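Course handout 4: Collecting grasp examples in simulation
Robot Learning Lab, Usberg

Last week we installed the Rinineo simulator and moved the arm by keyboard. Now you will gather your own examples for the grasping network. Each group of 2 students collects 200 attempts, and the shared set is used by everybody in the next exercise.

What one example contains

One example is one attempt to grasp. We save the view from the hand, the position of the two fingers, the command which was sent, and at the end a label: success or failure. The view must be saved before the fingers begin to close. If you save it later, the network learns from pictures it will never have at the time of decision.

Please keep the failures. Many students delete them, and then the network has seen only good grasps and believes every grasp is good. In the Kasham set from the previous course, 69 of 200 attempts were failures, and this was a useful proportion. 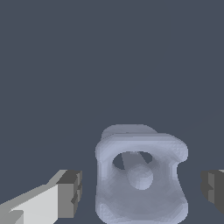

The choice of shape is also important. A plain box is easy, and after a few attempts you learn little from it. Shapes with a hole, a notch or a small knob are harder, as the fingers can meet a surface that is not flat. Use at least half of your attempts for such shapes. Turn the object to a new angle each time — the script does this only if you set the option "random_yaw".

Background and light stay plain in this exercise. We will vary them in handout 5, when we compare with the Akinola set.

Before you upload

Check that the fingers are open in the first view of every attempt. Check also that the label agrees with the final height of the object. Last March one group had 56 labels reversed, and we found it only after training.

Put the files in the course folder under your group number. Do not rename them — the loader reads the shape and the angle from the name.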